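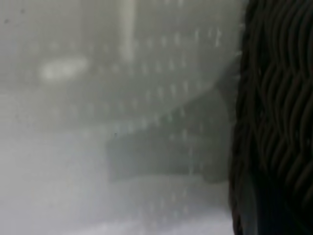

Osei Hospitality Council, Office of Member Services

Speaker notes: Bread Service and Kitchen Waste
Members' meeting, Aug 2, 2026

Welcome and housekeeping. Please remind members that the handout is at the registration desk and that questions will be taken after the second section.

Opening. The Council has been asked to set out its position on bread offered at no charge before a meal. Bread service is an old custom in our member dining rooms and many guests expect it. It is also a part of the meal that is rarely ordered, rarely priced, and often sent back to the kitchen. The purpose of this talk is to describe how members can keep the custom and throw away less food.

Section one: what the trial covered. Four member restaurants took part, all of them in the Akska district. Each kept its usual menu and its usual baker. Staff recorded bread sent out and bread returned at every dinner service in July. Across the four houses, 3,000 rolls were sent to tables during the month. Pause here and allow members to find the chart on the second page of the handout.

The returns varied a good deal from house to house. The two dining rooms that served bread on seating the guest had the higher returns. The houses that waited until drinks were ordered had less to clear. One kitchen changed its practice partway through the month, so its results are listed separately and should not be compared with the rest.

Bread that has been placed on a guest's table cannot be served to another guest. Members are asked to treat this as a fixed rule, including where the bread appears untouched. Bread held in the kitchen is a different matter and may be used for crumbs, croutons or pudding under the house's own food safety plan.

Section two: portions and refills. The Council recommends a smaller first serving, with refills offered freely. Servers should offer the refill by name ("May I bring more bread?") and should not wait to be asked. Guests who feel that bread is being held back will say so — and they will be right to.

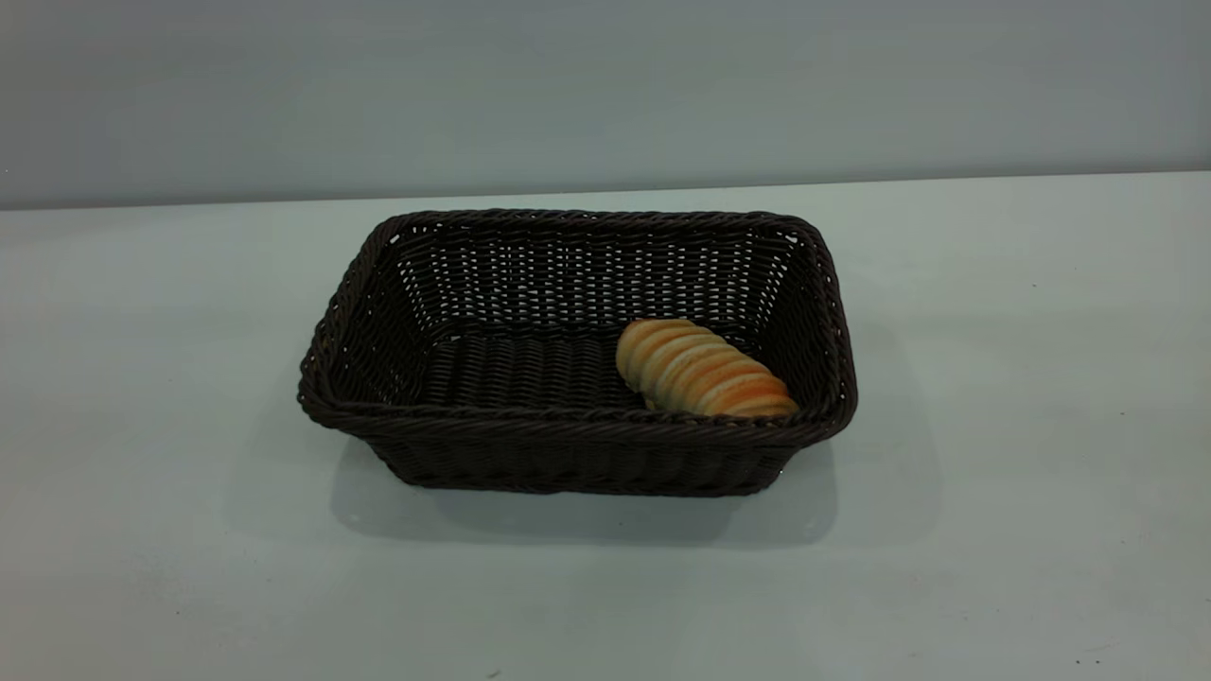 Would it be simpler to charge for bread and be done with it, a member asked at the Skellia session, adding that guests value what they pay for and leave behind what they do not.

The Council takes no position against charging. Members who wish to do so should print the price on the menu and instruct servers to mention it before the bread is brought. A charge that first appears on the check will cause complaints. Members should also consider regular guests, for whom a new charge may matter more than the amount suggests.

Section three: ordering. Most of the savings in the trial came from the bakery order, and only part from the dining room. A standing order placed months ago may no longer match the number of guests. Members supplied by Wirkeo may change a standing order with eight hours' notice; other suppliers set their own terms, and these should be checked before any change is made.

Managers are asked to review the order with the head of the kitchen at the start of each month. The form on the last page of the handout may be copied for this use.

Questions. Take questions from the floor. Refer any question on allergens to the separate guidance, which is under revision. Completed forms may be left at the registration desk or mailed to the Council's office.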